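Drundamia sets a fixed service routine for its kitchen robot
01/08/2019

Drundamia has put its dishwasher-loading robot on a fixed maintenance schedule after a month in which worn finger pads were being changed only when plates started to slip. The new routine was written by Thiện La and Geum-ok Ki, who look after the machine. 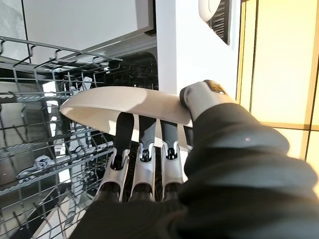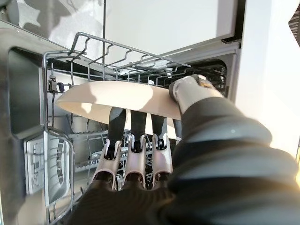
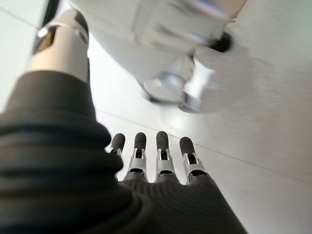 The robot's hand with a plate at the dishwasher (first and second pictures) and over a white surface (third).

Under the schedule, the fingertip pads are wiped down at the end of every shift and replaced after 58 hours of use. The finger joints are checked for play at the same time. A full pad change takes 6 minutes with the arm powered down, La said.

The sleeve gets its own check. "If it bunches up at the wrist, the fingers don't close all the way," Ki said. "You pull it straight, you run the grip test again, and most days that's all it needs."

The grip test uses plain dinner plates. The hand has to hold a plate level over the rack and set it down between the tines. If it fails 2 times in a row, the thumb is recalibrated before the robot goes back to work.

Bảo Phí, who orders the parts, said spare pads and sleeves are now kept in a drawer next to the work area. They used to come from the Prarnen store across town.

The schedule will be reviewed in March.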